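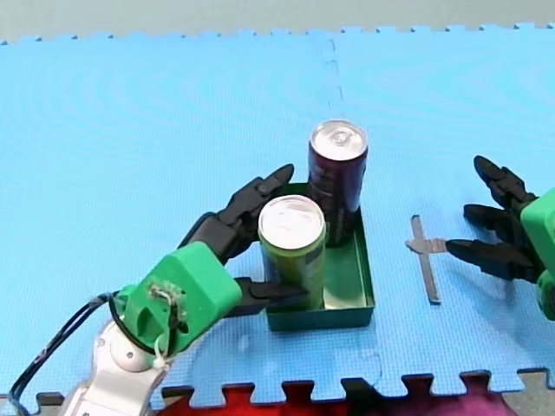 Dillach depot trials small trays for drinks cans

11 January 2026

Moller has begun a packing trial at its Dillach depot using shallow rectangular trays with low straight walls. The trays take upright aluminium cans in mixed sizes, including the tall slim type and the shorter, wider type, which are normally packed apart.

The first batch is 800 cans, placed on benches covered with interlocking foam tiles. Jisteo supplied 40 trays in dark green. Each tray is checked after 15 fillings for bowed walls and marks on the base.

Low walls leave most of the can body free to grip – the drawback is less support for slim cans when a tray is moved. Bhat, which handles deliveries from the depot, has asked for a second batch with a higher rim. Results are due at the end of January.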